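Trellier Table Rental: Common Questions

How far ahead should I book?
Ten days is enough for most orders. In September we fill up early, so call as soon as you have a date.

What does delivery cost?
Delivery inside Bedon is free on orders over $119. Outside town we charge by the mile.

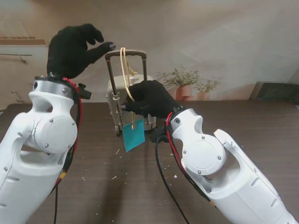

Can I pick up the order myself?
Yes. Bring a truck or van and the card you booked with. Pickup closes at 5 p.m.

What if something gets scratched?
Light wear is covered. For deeper damage we bill the repair cost.

Who do I call about a change?
Ask for Naheed Zaidi at the front desk, extension 623.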